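Clear plastic bags are worth keeping. The big thin ones that come round a new duvet, a lampshade or a small appliance will do for months of storage if they go in the cupboard whole. Cut the tape with small scissors and leave the bag itself alone.

## Covering things on a shelf

A loose cover works better than a tight one. Drape the bag over the top, let it hang down the sides and leave the bottom open so air can get in. A sealed bag in a cold garage will collect damp on the inside, and by September you can find spots of rust on anything with a steel screw in it.

Wipe the thing down first and let it dry overnight. Dust left under a cover rubs into paint and pale plastic every time the shelf is knocked.

Keep the cables outside the bag if they are long, or they drag it off when you lift the item down.
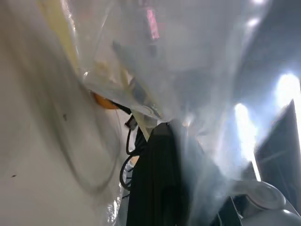
Loop cables loosely, never round the plug and never tighter than the width of your hand. One clip is enough to hold a loop. Wire ties from the garden drawer bite into the covering after a winter, so use a strip of old cotton or a clothes peg instead. Henrik Fuchs puts a dab of nail varnish on each plug and the same colour on whatever it belongs to, and I have copied him — it saves a lot of trying things in sockets.

## Folding the bags flat

1. Lay the bag on a table and push the air out towards the open end with your forearm.
2. Fold it in half lengthways, then in half again.
3. Roll it from the closed end and slip a rubber band over the middle.

I keep 10 at most, standing up in an old Jurnell biscuit tin. Any more and they take over the drawer. Bags with holes go under paint pots.

## Smells and static

New plastic can smell for a week or two. Hang it on the line for an afternoon, out of strong sun. If it clings and pulls in dust, wipe the inside with a barely damp cloth and a drop of washing-up liquid, then let it dry.

Keep all bags well away from small children and pets, and well away from heaters. Don't cover anything that is switched on or still warm.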